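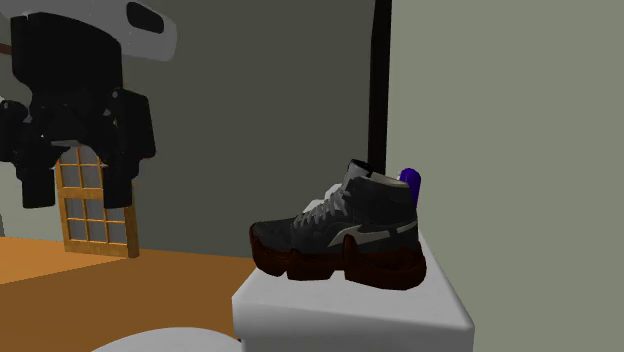 シミュレータ上の靴の把持作業。グリッパーは開いた状態、スニーカーのつま先は台の縁から少し出ている。

落とした靴は誰が拾うのか 再試行という名の安全問題

04/05/2020

落下のあとの話をしたい。把持の成功率の話はもうたくさん出ているので、そっちはよそで読んでほしい。

ロボットが靴を落とす。床に転がる。で、次に何が起きるか。シミュレータの中なら簡単で、場面が最初に戻る。靴はまた台の上。アームは元の姿勢。何もなかったことになる。学習の効率からいえば当然の作りで、私も十年近くそうやって仕事をしてきた。文句を言う筋合いはない、と思っていた。11月までは。

Kocsisの返品センターで事故があった。靴の返品を仕分けるセル。アームが検品台から靴を一足ずつ取り、箱に入れる。それだけの工程。機械はErexの協働アーム、組み込みとソフトはCornex。学習に使ったのはEkarというシミュレータで、社内では「エカさん」と呼ばれていた。私は当時Cornexの外注で、把持の評価だけを手伝っていた。つまり当事者の端くれ。身内に甘いと言われるかもしれないし、逆に裏切り者と言われるかもしれない。どちらでもいい。書く。

起きたことを短く。

靴が台の縁からはみ出して置かれていた。指が踵側を挟んだ。持ち上げる途中で靴が回り、落ちた。落ちた先がセルの手前側の床で、作業者から手の届くところだった。作業者は拾おうとした。しゃがんで、手を伸ばし、拾い上げた靴を台に戻そうとした。そこへアームが下りてきた。落下から6秒後。手の甲と台の間に指先が入り、挟んだ。骨は折れなかった。腫れて、しばらく休んだ。

以上。ニュースにもならない。業界紙にも載っていない。

だが報告書がひどかった。原因の欄に「作業者が運転中の区域に手を入れたため」とある。対策の欄に「再教育」とある。読んで頭に血がのぼった。こういう書き方をする人たちを私はよく知っていて、悪人はひとりもいない。締め切りがあって、様式があって、欄が小さい。それでも、これは原因の説明になっていない。

手を入れたのは事実。では、なぜアームは下りてきたのか。

再試行が入っていたからだ。落としたら、少し待って、もう一度やる。待ち時間が過ぎたら台の上を見て、靴があれば掴みに行く。作業者が靴を台に戻した瞬間、条件が全部そろった。機械は言われたとおりに動いた。故障はひとつもない。センサーも、ブレーキも、グリッパーも正常。だから余計にたちが悪い。

もうひとつ。ライトカーテンがあった。あったのに効かなかった。再試行の待ち時間のあいだ、一時的に無効にする設定になっていた。落ちた靴がカーテンを遮って、そのたびにラインが止まるのが嫌われたからだ。誰が設定したか、ここでは書かない。ひとりの判断でもなかった。会議で決めて、議事録もある。議事録には「暫定」と書いてあって、暫定のまま夏を越した。

ここから意見。

再試行は動作の機能だと思われている。私は安全の機能として扱うべきだと思う。少なくとも、安全の審査の対象に入れるべきだ。いまの現場では大抵そうなっていない。把持の失敗は性能の問題、非常停止は安全の問題。部署も違う、書類も違う、レビューの日も違う。その間に落ちた靴が転がっている。

シミュレータの画面を思い出してほしい。靴が台に乗っていて、グリッパーが宙に浮いている。壁、床、物がいくつか。冒頭の画面もそういう場所だ。何年もこの手の画面を見続けて、私の頭の中の作業場もだんだんこうなっていった。人が出てこない作業場。出てこないから、落ちた靴を誰かが拾うという発想も出てこない。

Ekarの記録では、再試行が走った回数は評価の一巡で509回。実機に移してからの落下の記録は、事故までに174件。この二つの数字を同じ表に並べた資料を、私も作った。自分で作った。「実機のほうが落下が少ない」と、うれしそうに書いてある。条件も期間も違うのに並べている時点で雑だが、今になって恥ずかしいのは別のところで、174件の一件一件に、拾った人がいるということを一行も書かなかった。

画面の中の落下は拾う人がいらない。実機の落下は、全部、誰かが腰を曲げている。

Cinzia Rinaldiとはこの件で何度も言い合いになった。Cornexの制御側の責任者で、私よりずっと長くこの仕事をしている。彼女の主張はこう。再試行を止めたら現場は使ってくれない。落とすたびに人を呼んで、確認ボタンを押させて、再開を待つ。そんなセルは一週間で電源を抜かれる。電源を抜かれたら、また人が一日中立って靴を箱に入れる。腰と手首を壊す人が出る。それは安全なのか、と。

強い反論だと思う。今でも完全には答えられない。

ただ、彼女の言う「落とすたびに」には、いろんな落とし方が混ざっている。台の上で滑っただけ。箱の中に変な向きで落ちた。セルの奥に落ちて、人の手では届かない。手前に落ちて、人が拾いに来る。このうち最後のだけが人を呼び込む。呼び込む落下と、そうでない落下。分けられるはずだ。カメラは付いている。床を見ていないだけで。

床を見ていない、というのも変な話で、台の上は細かく見ていた。靴の向き、紐の有無、踵の高さ。床については、何もない。把持に関係がないから。学習のときも床は背景で、色を変えて頑健にするための材料でしかなかった。オレンジの床、灰色の床、木目の床。色はさんざん変えた。その床に人がしゃがむところは一度も作らなかった。

縁のはみ出しについても言っておく。つま先が縁から出ている配置はEkarでも普通に出てくる。難しい配置として点数をつけていて、みんな好きだった。うまく掴めると盛り上がるので。その配置で失敗したときに靴がどちら側へ落ちるか、これは記録していなかった。失敗は失敗、ゼロ点、次。落ちる方向で危険がまるで違うのに、評価表ではどれも同じゼロになる。

ゼロの中身を見ろ。これが言いたいことのかなりの部分。

報告書の話に戻る。再教育。作業者に「運転中は手を入れないこと」ともう一度教える。教わった本人は知っていた。入社のときに聞いているし、壁にも貼ってある。では、なぜ拾ったか。私は本人に会って話を聞いた。名前は出さない。要するに、止まって見えたそうだ。アームは動いていない。ランプは黄色。黄色は「待ち」で、それまで黄色のときに靴を戻すのは普通だった。先輩もやっていた。戻せばまた動き出すから。むしろ戻さないと、いつまでも空の台を見に行って、しまいにエラーになって、班長が来る。

つまり機械が、靴を戻した人にご褒美をやっていた。戻せばラインが流れる。戻さなければ叱られる。学習させていたのはどっちだという話だ。174件のあいだ、現場の人たちは毎回うまくやった。うまくやれてしまった。アームが下りるより手を引くほうが早かった。あの日は靴紐が台の角に引っかかって、手が残った。それだけの差だ。

こういう動作を人に覚えさせておいて、事故が起きたら「手を入れた」と書く。卑怯だと思う。書いた個人を責めたいわけじゃない、様式が卑怯なのだ。欄の名前が「直接原因」しかない様式は、たいてい最後に触った人の名前を吸い込む。

協働アームだから大丈夫、という声もあった。接触したら止まる、力も制限されている。確かに止まった。止まったから骨は折れなかった。それはErexの機械がちゃんとしていたということで、ありがたい話だ。でも、グリッパーの下には台があった。挟む相手がある場所では、触って止まるだけでは遅い。アームと空中でぶつかるのと、指と台の間に手があるのは別のこと。リスクの評価書には空中の接触しか載っていなかった。台の高さは床から212ミリ上げてあった、途中の改造で。その改造のあとの再評価がない。探したけれどない。あったら誰か送ってほしい。

速度を落とせばいいという意見もある。落とせばいいと思う。再試行の一回目だけゆっくり下りる、これだけでもずいぶん違う。ただ速度は最後の砦で、最初に持ってくる話とは違う。ゆっくり下りてくるアームは、今度はゆっくりだから平気だと人に教える。現場は何でも学ぶ。こっちのモデルよりよほど早く。

では何をすべきか。偉そうに言える立場でもないが、言わないと無責任なので。

まず、手前に落ちたら再試行しない。止まる。再開は人が、セルの外のボタンで。面倒でもここは譲らないほうがいい。奥に落ちたなら続けて構わない。台の上で滑っただけなら続けて構わない。どこに落ちたか分からないときは、手前に落ちたことにする。

それから、ランプ。「待ち」と「止まり」を同じ色にしない。これから自分で動き出す機械と、誰かが押すまで動かない機械は、外から見て区別できないと困る。こんなことは昔の機械ならもっとはっきりしていた。リレーの音がした。いまの機械は静かで、止まっているのか考えているのか、横に立っていてもわからない。

ライトカーテンの無効化については議論の余地を感じない。戻す。靴が遮って止まるなら、靴が遮らない床にする。傾斜でも溝でも受け網でもいい。Kocsisのセルには結局あとから受け網が付いた。付けたら手前への落下で人がしゃがむことがほぼなくなった。ソフトの人間としては少し悔しい。布と金具で片付いてしまった。しかし布と金具で片付くものは、それで片付けるべきで、うちの業界は何でも学習で解こうとするくせがある。私もある。

シミュレータにも人を入れろ、と言うと、すぐに立派な人体モデルの話になる。関節がいくつで、歩行がどうで、予算がいくら。そこまでは要らない。円柱で十分だ。落ちた靴のところに、何秒か後に円柱が現れて、台へ靴を戻す。その間にアームが下りたら、ゼロ点どころかマイナスにする。半日で書ける。私は年明けに書いてみて、手持ちの方策を通した。結果は、まあ、ひどかった。全滅といっていい。避けることを一度も求められていないものが、避けるわけがない。責めるのは気の毒だ。

この話をCinziaにしたら、しばらく黙って、それから「場面を戻すのをやめてみたら」と言われた。落としたら落ちたまま、次の回を始める。床に靴が溜まっていく。台を人が片付けるまで進まない。学習は遅くなるし、見た目も汚い。でも現場はそうでしょう、と。言い合いばかりしてきた相手に一番いい案を出されて、これも悔しい。今、二人で少しずつ試している。まだ見せられるものはない。

反対意見もちゃんと載せておく。ひとつ、事故一件で騒ぎすぎだというもの。休んだのは短い期間で、もう復帰している。手作業の頃のほうが怪我は多かった、と。多かったのは本当だと思う。ただ、手作業の怪我が多かったことは、設計で防げた怪我を放っておく理由にならない。比べる相手が違う。比べるなら、再試行に一行足したセルと、足さなかったセルだ。

もうひとつは、把持がもっとうまくなれば落とさないから問題自体が消える、というもの。これが一番やっかい。半分は正しいから。成功率が上がれば落下は減る。減ると、人は落下に慣れなくなる。たまにしか起きないことに、人はうまく対処できない。毎日落ちていた頃の作業者は、アームが下りる間合いを体で知っていた。ひと月に一度しか落ちないセルに新しい人が立っていたら、どうなるか。その人は親切に靴を拾うだろう。黄色いランプの意味も忘れている。

だから成功率の数字が良いセルほど、落下の扱いを先に見せてほしい。私が買う側ならそう聞く。掴むところのデモはもう結構です、落としたところを見せてください、そのあとを十分間撮ったものをください、と。出せない会社は、たぶん見たことがないのだと思う。

報告書は直してもらえなかった。閉じた案件は開けられないそうだ。様式のほうは来期に見直すらしい。「らしい」としか聞いていない。別紙を付けることは認められたので、三枚書いて付けた。読まれるかどうかは知らない。落下の方向、ランプの色、無効化の経緯、台の高さ。書いているうちに自分の評価表のことも書かないと不公平な気がして、四枚になった。

書き忘れ。非情停止ボタンの位置。しゃがんだ人の手からは届かない高さにあった。立っている人のための高さだった。これも別紙に入れてあるが、一番最後の行なので、ここでも書いておく。しゃがんで届くところに、もうひとつ付けてください。配線は大した手間でではないはず。

追記:セルの図面を持っている方から、台を上げる改造は二回あったのではと連絡をもらった。確認中。わかったらここに足す。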